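Trirnmont Alterations is a clothing repair and alterations workroom run by Halina Brzozowska and Costel Moldovan. We take up hems, replace zips and elastic, and let out or take in waists. Most of our customers live nearby and drop their clothes in on the way to work.

Before you bring in a pair of trousers, lay them flat and check the waistband, seams and cuffs. Tell us about anything you'd like fixed at the same time.
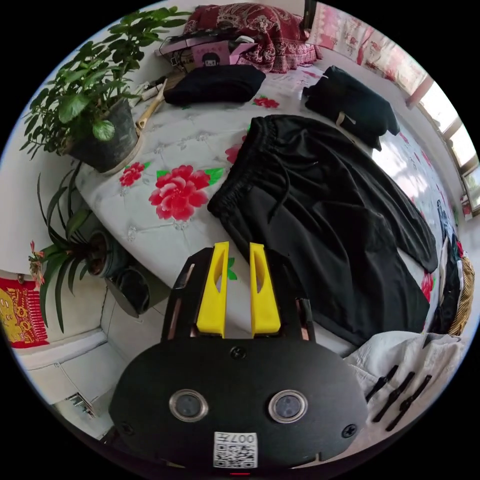 ## Prices and turnaround

A plain hem is usually ready in 9 days. School uniforms take longer in January. We quote before starting, and you pay on pick-up by cash or card.

## Where we are

288 Vorach Street, ground floor, next to the chemist. Parking is at the rear, off the laneway.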